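## 3.2 Vacancy and garage space in Starkside

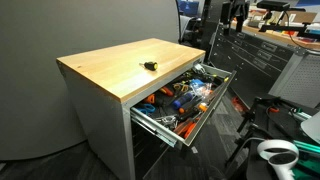
Rental listings in Starkside rarely separate living area from garage or workshop area, so we coded the two by hand. The sample holds 649 listings, of which 482 mention a garage. Landlords in Breriden tend to price the garage on its own line, while those in Wainwright fold it into the rent. We counted a garage as a workshop only if the listing named fixed or heavy furniture left for the tenant, such as a gray metal tool cabinet with a wooden top (Figure 8). Shelving and hooks did not qualify. Listings that said only "storage" were coded as plain garages.

**Figure 8.** Tool cabinet with a screwdriver on its top.

Workshop listings stayed on the market longer in November than in the spring months. The gap was small in Wainwright and wider in Breriden, where many units are older. Asking rents were taken from the first posting and were not adjusted for later cuts.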